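Plultcombe Robotics Lab
Handout 2: Good practice around a tabletop arm

Welcome back! Last time we talked about what a standard is and who it is written for. Now we get to put it to use, which I think is the best part of the course. Bring this handout with you to the bench and scribble on it.

Where the rules come from

There are three layers, and people mix them up all the time. At the top are the published safety standards for robots and robot cells. Under those sits the risk assessment, written for one arm with one tool doing one job in one spot. Then come the bench rules, the short list taped up where you work. If you change the tool, the middle layer is out of date, and the bench rules may be too. A new gripper is a new assessment, even if the arm stays exactly where it was.

A quick word on "collaborative" robots, a term you will see everywhere. The arm alone doesn't make the job safe to share. A gentle arm holding a knife is still holding a knife! Always look at the whole thing: arm, gripper, object, table, person.

Before you power up

Walk the full reach of the arm with your eyes, including the parts the program is not supposed to use. Clear out mugs, phones and laptops.

Check the cables. An outside cable needs enough slack for the wrist to turn all the way, but a loop that hangs too low can catch on the work or the table. Move the arm slowly through its end positions and watch the cable, not the fingers.

Check anything mounted near the table, camera stands above all. A stand that has been bumped gives you bad pictures and a new obstacle in one go. Tighten the knobs, then mark the base position with tape.

Find the stop button and put your hand on it. Say out loud where it is. Yes, really - it feels silly once and then it becomes habit.

While it runs

First run of any new program is at reduced speed, with one person on the stop and one watching. Swap roles after each run.

Hands stay off the table while the arm is live. If an object tips over, stop the arm first and fix it second.

Pick and place deserves extra care at the moment of approach. The gap between open fingers is a pinch point, and so is the space between the fingertips and the tabletop. Come in from above, pause, then go down the last stretch slowly.

Writing it down

Log every stop, planned or not. The Gisero project log had 64 entries last November and 42 of them were planned stops, so the other 22 were where all the learning was. I love a messy log! Note the program version, the object, the tool and what you changed.

For next time

Read the Prirnard bench rules (they fit on one page) and mark each line as arm, tool, object or person. Then write one rule you think is missing. We'll compare lists in class.

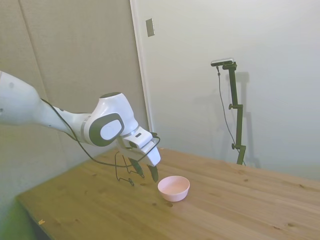

Fig. 1. Approach from above: gripper open, bowl on the table, camera on its stand behind.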